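Supper Card FAQ
Dridley & Lernbridge restaurants

Updated July 7, 2022. Quick answers, typed between other jobs. Ask if yours isn't here.

What is the Supper Card?
A dining card. One main free when you buy another of the same price or higher. Dinner only, at the places on the list. Costs $15 for the year.

Where does it work?
Every restaurant on the current list, Dridley first, then Lernbridge. Pellow's is on it again. Munro Grill is on it for the Dridley branch only -- the Lernbridge one has a different owner and they said no. Please stop asking the waiters there, they're tired of it.

Do I have to book?
Yes for Munro Grill and Pellow's. Say "Supper Card" when you call. If you don't say it, they can turn the card down, and they will. Everyone else takes walk-ins but good luck after 7.

How far ahead can I book?
Up to 3 weeks. Munro opens its book first thing in the morning and the early tables go fast. Try 5:30 or after 8:45.

Which main is free?
The cheaper one. Same price, then either, doesn't matter.

What about drinks, sides, desserts?
Full price. Same for the tasting menu at Pellow's and anything marked "to share." The ribs at Munro are marked to share. Yes, I know.

Can I use it for takeout?
No. Eat in only. One place in Lernbridge was letting people do it for a while and has now stopped.

Do kids' meals count?
No, a kids' meal can't be the free one and it can't be the paid one either. Two adult mains or nothing. Several places have their own kids' deal, so ask what they've got that night.
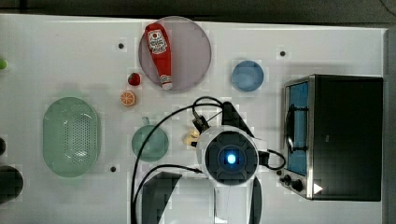 Some will let you run the kids' deal and the card on the same check, some won't. Pellow's does. Munro doesn't. The rest seem to depend on who's on shift, so ask before you order, not after.

Can a table of six use two cards?
Most places yes, up to three cards a table. Two mains per card. Tell them at the start so the check gets split right.

Do I tip on the full amount?
Please do. Tip on what the bill would of been without the card. Same work for the server.

Are there blackout dates?
Valentine's, Mother's Day, New Year's Eve. Also the second week of October, when Dridley has the food fair and everywhere is slammed anyway.

I lost my card.
Email with the name you bought it under. One free replacement. After that it's $3.

How many cards are sold?
600 a year, that's the cap the restaurants agreed to. The last 200 go on sale at the end of summer. No waiting list -- tried it once, never again.

A restaurant refused my card. Now what?
Email the name of the place, date, time, and who you spoke to if you know. Niall Purves handles these and usualy gets back the same week. Keep the receipt. No receipt, not much he can do.

Who picks the restaurants?
Niall and Bořivoj Štefanec. They eat there first and pay for it themselves. Bořivoj does the Lernbridge side, so suggestions for over there go to him.

Can I get a refund?
Unused card, first 15 days, yes. Used even once, no.

Is it transferable?
Nope. Name on the card has to be somebody at the table. They don't always check but they can.

Parking at Pellow's?
Behind the building, free after 6. Don't use the bank lot, they tow.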